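**Notes - robot club talk, spring showcase**
(20 min slot, leave five for questions. water bottle!!)

- say hi, thank Triin Uibo for the slot
- who we are: Pavside student robotics, second year, two-handed manipulation in sim
- ask room - who's trained anything in simulation? Wait for hands. Don't fill the silence

**1. Why sim first**

Last year = real arm, one arm, one broken wrist by December. Berno quoted us 1325 for the part. That was the budget. Gone.

So Kastriot says do the whole thing in simulation, break it as much as we like. Kadri built the kitchens. Credit her properly, she did every counter texture herself and I forgot to say so last time.

**2. The task**

Robot stands at the counter, both hands, appliances and clutter in the way. Pick up the named thing, move it, don't hit anything. Sounds small. Took us all fall.

Layout changes every episode. Objects too - lemon one time, something with a handle the next. Handles are where we lose most of our points, come back to this in part 4. 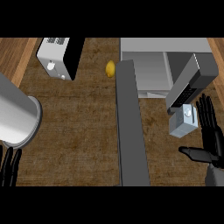

The policy gets the picture and the joint angles, thats it. No object positions. We had object positions until Piret asked how we'd get those on a real counter and there was a long quiet bit in the meeting.

**3. Data**

- 3000 episodes total
- first 100 thrown out, hand offset was wrong in the config, my fault, own it, move on
- Aigars did the most driving. Sore neck. Get him to wave

Slow down here, people always want the numbers twice.

**4. What went wrong**

- thumb. Closes too early, pushes the thing away before the fingers get there
- left hand idles then drifts into stuff. Penalty term helped a bit, not enuogh
- handles: fine from the side, bad from above
- trained on one lighting setup for weeks. Dumb. Changed lights, score fell to 45 out of 100

(if short on time skip the lighting story, go to 5)

**5. Next**

Skotavent round is timed, so speed. Juntunen lending us a workstation over break - say thanks, they're in row two I think.

Then the real arms. Maybe. Dont promise a date.

Questions. If someone asks about the reward function, give it to Kastriot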